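Como limpar um tampo clarinho sem estragar o veio?
Mamby

Olá a todos! Comprei uma mesa de tampo muito claro, com veio em arcos de um lado e riscas direitas do outro (é linda, confesso), e tenho medo de a manchar. Não sei se leva óleo ou só pano.

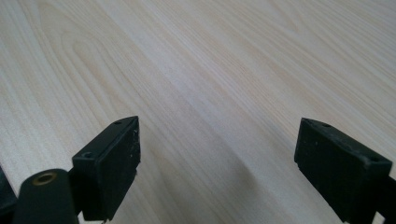
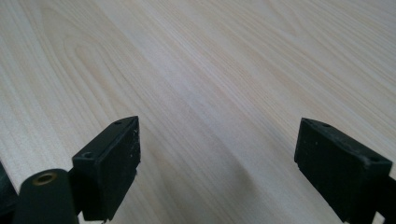 2 respostas

Danylo Zakharchenko
Que bonito tampo, parabéns! Eu começava pelo mais simples: pano macio, água morna e uma gota de detergente, sempre no sentido do veio, e depois secar bem. Óleo só se tiver a certeza de que é madeira maciça; espreite a aresta por baixo. A minha tem 4 anos e continua óptima.

Silow
bases para copos e pronto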